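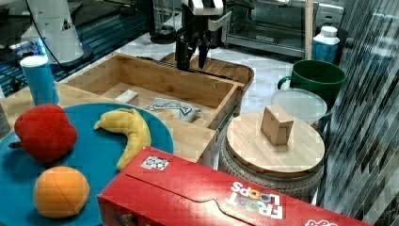
Okay, so I've had the Pisby drawer dividers for eight months now and a few of you asked in the comments whether I still like them. Mostly yes! With some grumbling about the long ones, which I'll get to.

A bit of background if you're new. Our kitchen has four drawers. They're old and deep and wider than anything sold today, and every plastic cutlery tray I ever bought slid around in them like a hockey puck. I'd open the top one and the forks would arrive a second later. My sister-in-law Celina (Celina Urbańczyk, if you've read the bread posts) has the spring-loaded kind of dividers in her place and swears by them, so when I saw the Pisby set come up for $40 I went for it.

You get a box of eight. Five are the regular length and three are what they call long, and they're all the same idea: a bar that squeezes in at the middle, you drop it in the drawer, let go, and it pushes out against both sides with a little foam pad on each end. No screws, no glue. I had the first drawer done before the kettle boiled and felt very smug about it.

**The regular ones**

These are great. I put three in the top drawer running front to back and two in the one under it, and they have not budged since April. I slam drawers. My husband slams drawers. The dog has learned to open the bottom one (different problem). The regulars just sit there.

The foam hasn't left marks either, and I did worry about that, as our drawers are bare wood inside and pick up every stain going. I pulled one out last night to check and there was a slightly cleaner patch where the pad had been. Says more about my drawer than the divider, I guess.

**The long ones**

Hmm. So the long ones are stretched nearly to their limit in my widest drawer, and when they're out that far there's a bit of bounce in the middle. If you lean a stack of something heavy on one - I had baking sheets on their side - it bows, and then one day you open the drawer and it's popped loose and everything's lying flat. That happened to me four times before I gave up on the baking sheets. They're in the oven now, where they fall out on my feet instead.

With lighter things the long ones are fine. Mine hold back dish towels and the bag of birthday candles and the cookie cutters, and for that they do the job.

**Other ones I tried**

I did try two others before this, so I may as well tell you.

The Datness tray is the expandable sort, where the sides slide out to fit. Pretty thing, and the slots are a good size, but crumbs get under the sliding bits and you can't reach them without taking the whole tray out and shaking it over the sink. I did that every couple of weeks for a year and I resented it every single time. It lives in my desk now with pens in it and we get along much better.

The Fena ones are the cheap snap-together strips you cut to size. I wanted to love them! You can make any layout you like, little squares, big squares, whatever. But cutting them straight took me most of an afternoon and two pairs of scissors, and the joints came apart whenever I pulled out the whisk. If you've got a sock drawer, go for it. I wouldn't put them in a kitchen again.

And then Américo Leitão, who did our shelves, offered to build me proper fixed dividers out of oak. He quoted me $200 for the four drawers, which is fair for the work and I'm sure they'd be gorgeous. I keep thinking about it. My trouble is I rearrange things constantly, and once a divider is built in, that's where the spatulas live forever.

**Cleaning**

You squeeze, lift, wipe, put back. The pads get a bit grubby at the edges and a damp cloth with a drop of dish soap sorts that out. Don't soak them. I left one in the sink overnight and the foam came away at one corner, so that's on me, but the glue could be stronger. I stuck it back down with a dab of the Śliwiński wood glue we had in the garage and it's held up okay.

**Measure first, please**

Measure the inside of the drawer, front and back, before you order. Ours are a hair narrower at the back than the front, and I only found that out with a divider wedged in crooked and me swearing at it. Check the depth too. The Pisby bars are pretty low, so in a deep drawer tall stuff just climbs over the top. Ladles are the worst for this. I ended up moving ours to a crock by the stove.

Somebody asked if the set is worth it when you only have one or two drawers. Probably not at the full price, to be fair. I'd split a box with a friend, and I'd let her have the long ones.

**So would I buy them again?**

I would, and I sort of did, as I picked up a second set for the bathroom when they went on sale in the fall. Same story there: regulars solid, long ones a bit springy. The listing had 3,659 reviews last time I looked and a good chunk of the grumpy ones are about that same bounce, so I don't think I got a dud.

Four out of five from me. If they made the long bars a bit thicker I'd give them the last star. I'm doing the pantry shelves next and I've already bought too many jars, so send me your label ideas, and tell me if you've found anything that keeps a ladle lying down.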